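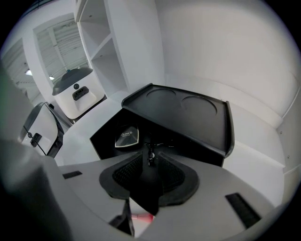

Page last changed: January, Wednesday, 7:00

Chapter 8
How Many Kinds of Animal Live on the Deep Floor?

Most books on the deep sea open with a large number. So many species known, so many still waiting to be found. Before you copy such a number into your notes, ask where it came from, and how much mud was looked at to get it.

Take the Clondach Basin. For years the standard list gave it 1000 species of bottom-dwelling worms, clams and small crustaceans. The list was built from box cores, which are square bites of mud brought up on a wire and washed through a sieve. The cores came from 7 stations, all on the flat eastern side, where a ship can work without losing gear. The rocky western side was filled in by guesswork. The authors said so, in a footnote. Later writers kept the number and dropped the footnote.

The Ruppert survey went back with finer sieves and raised the total to 2864. Did the basin get richer? We doubt it. A finer sieve holds smaller animals, and it also holds young ones that look nothing like their parents. Some of the new "species" were probably the children of the old ones. Others were named from a single broken specimen. A tail end with a few bristles on it is weak ground for a new name, however good the drawing. 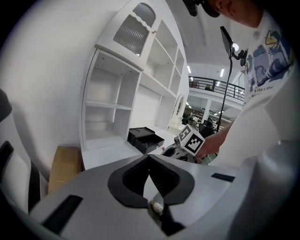
Figure 8.1. White shelving cabinet against a white wall.

Staler Ridge raises a different problem. Its animals were counted from video, and video favors anything big, pale and slow. Sea cucumbers do well in such counts. A shrimp that leaves when the lights arrive does badly, and a worm in its burrow isn't counted at all. Comparing the Staler figures with the Clondach figures, as several review papers have done, tells us very little about either place.

We will use all of these numbers in this chapter, with the method printed beside each one. Read the method first. Section 8.1 begins with the sieve, and with the Joltville test for sorting young animals from small adults, a test that works less often than its users claim.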